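Greltlow Wrist Camera Kit, Rev 2

Home > Shop > Arm add-ons > Wrist cameras

In stock, ships Monday

I started the Greltlow kit on a corner bench at the Reven shared workshop, mostly so I could stop craning my neck over a fixed camera and guessing which way a jaw was pointing. It's a small camera, a clip that goes on the instrument shaft, and a little board that puts the wrist view next to whatever overhead view you already have. I build every one myself and I use the same kit on my own suturing rig (that's the project that ate my spare room, and then my membership locker).

What you get: one camera head with a 103 degree lens, the shaft clip, a spare clip – you'll drop the first one, I always do – 11 feet of thin cable, the Plerura mixer board and a bag of screws. Bring your own 5 volt supply. The clip opens with a thumbscrew, so there's no drilling and no glue on your instrument.

The lens is fixed focus. I set it for the jaws and the few inches past them, so the shaft right under the camera will be a blur. People write to me about that! I tried it the other way, with a crisp shaft, and then I couldn't see my thread, so soft shaft it is.

The mixer board works with the Uysal arm controller straight out of the bag. With anything else you'll be editing a text file, but it's a short one and I keep a commented copy on the downloads page. Both views save with the same clock, so you can scrub back through a knot from either side and see where the thread went slack.

Rev 2 changes: a better strain relief (the old one gave up on me after some 2,000 cable bends, and the new one has done 3,000 on the bench so far), a matte clip that throws less glare back into the lens, and the connector finally faces the right way. If you bought one before May and your cable is getting crackly, write to me and I'll mail you the new end for the cost of the stamp.

One thing to know before you order – wet tissue is shiny, and bright spots will fool auto exposure. Turn it off, set it by hand at the start of the session and leave it alone. I keep mine darker than feels right and the black suture still reads fine.

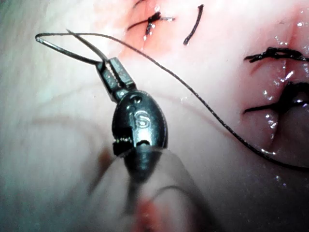
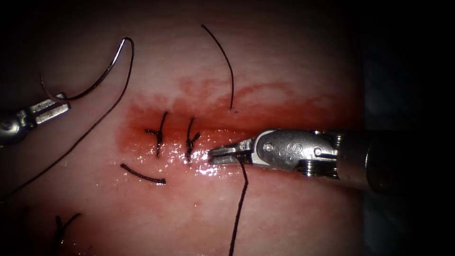
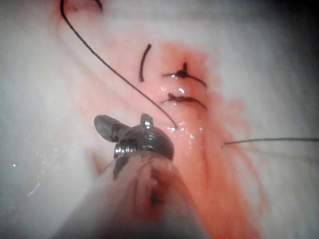
Interrupted stitches in black suture. First and third pictures: wrist view. Second: fixed camera, with both instruments in view.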